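About Plorcombe Tea

Plorcombe Tea is a small company that sells loose leaf tea and herbal blends by mail. We started in December with one kitchen table, a good scale and 30 kilos of black tea from a grower family we know well. Tainá Amaral chooses the teas, and Gervásio Fagundes takes care of the orders and answers your letters. 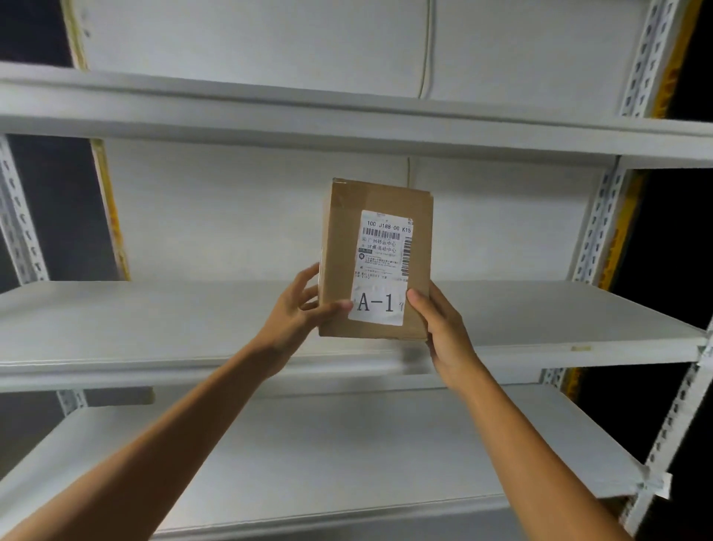
A box at our shelves.

Our first blend was called Rangel. It is a strong morning tea with a little orange peel, and it is still the one that most customers buy again. Later came Hurham, which is softer and goes well with milk. We taste every new delivery three times, with different water, before we write the brewing card. If the taste has changed from the last harvest, we change the card also.
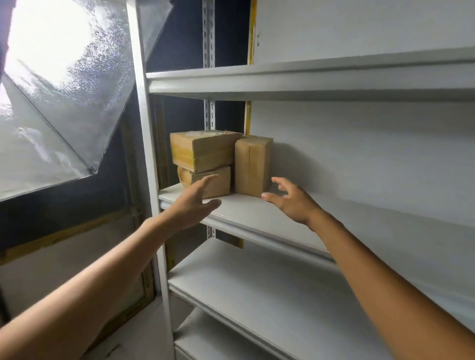 The herbs are a different work. Mint and lemon balm lose their smell quickly, so we buy them in small amounts and sometimes we must say that they are sold out. We prefer this to selling old mint. Please write to us if you want a message when it is back.

We pack in bags of 200 grams, and for cafés there is a bag of 600 grams. Both can be closed again after opening.

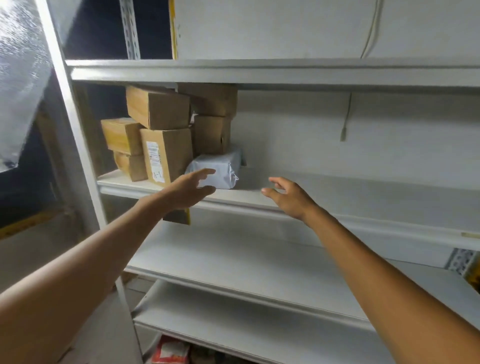

Cedetti wrote to us that the Hurham was too weak with the time on the card, and that five minutes made it just right. We tried it and agreed, so the new cards say five minutes.

Visits are possible if you write first. We will make you a cup, and you may smell everything before you buy.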